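Aménagement du poste de travail de Prarkau : plateau blanc et parois à chevrons 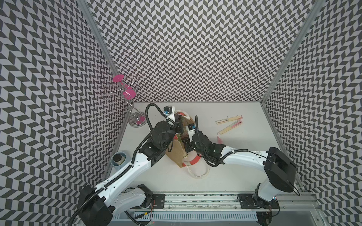

Choix retenus

Les trois parois intérieures ont reçu un motif à chevrons noirs et blancs, maintenu par des montants d'angle en aluminium. Le plateau demeure blanc et uni. La goulotte à fentes, blanche également, longe l'avant.

Entretien

Il est procédé au dépoussiérage des parois tous les 11 jours. Le chiffon humide est réservé au plateau. Les produits abrasifs sont proscrits.

Publié le 25 octobre 2021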